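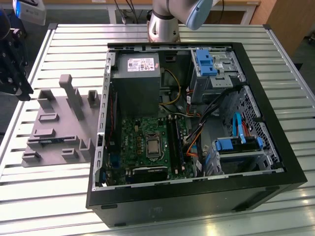

A desktop computer with its side panel off on a worktable, showing the power supply, processor and drive cages.

Clornasov opens computer repair workshop in Tusedgate

2025-07-18

Computer refurbisher Clornasov has opened a workshop in Tusedgate to repair desktop PCs that offices and schools no longer want. The site has 32 benches and expects to handle 200 machines a month by November.

Each computer is opened, cleaned and checked for faults. Memory, drives, cables and power supplies are tested one at a time, and parts that fail are replaced from stock. Machines beyond repair are stripped for spares.

Clornasov has 369 computers waiting at its Akanda store, which will be moved to Tusedgate first.

Organisations with ten or more desktops to give away can book a collection through the Clornasov website.

ENDS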